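# Teleop demos with a hanging glass rack: how do I keep them consistent?

**Plineck**, July 10, 2024

I've got a two-arm bench set up and I'm having a blast with it! The task is hanging wine glasses on a chrome stand by their stems, driving both arms by remote control. I've recorded 80 demos so far and I'd like to reach 200 before I train again.

The trouble is that my demos look like three different people made them. Sometimes I grab with the left arm, sometimes with the right, and on the glasses lying down I dither a lot before I close the gripper. The policy I trained in June dithers too – it hovers over a glass and never commits.
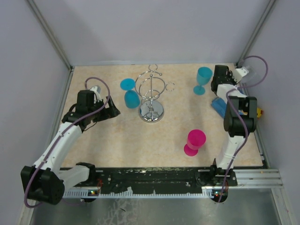 *Start layout: one blue glass upright, the other blue one and the pink one on their sides, stand near the back.*

Do I script every move, or just practice until I'm smoother? Also, should the start layout change every time?

---

**Abrehet Belay**

Fun task! I'd do a bit of both. Write down which arm takes which glass and stick to it for the whole set. With your layout I'd give the upright blue one to the right arm, since its gripper is already parked next to it, and the blue one lying left of the stand to the left arm. Pink is your call, but make the call once.

Then do a bunch of throwaway runs before you hit record. My first good set came after an evening of just picking up and putting down, no saving at all. Toss any demo where you stop and think in midair. Pauses get learned like everything else, and 50 clean ones taught my arms more than the messy pile I had before.

Layout: yes, move things, but in small steps. Shift the glasses a little and turn the ones lying down so the foot points a new way. I'd leave the stand alone until the basic version works.

---

**Gashaw**

get more data. I had 500 on mine and it was great

---

**Arkisik**

Seconding the part about pauses. One more thing to try – grip the stem close to the foot on every run, even when the bowl is easier to reach. If you hold it by the bowl you have to come at the ring from a different side, and that's a whole other motion for the policy to learn. Slow down for the last bit as the stem goes into the ring, too. Mine got so much better at that step once I quit rushing it!

Please post a clip when all three are hanging, I'd love to see it.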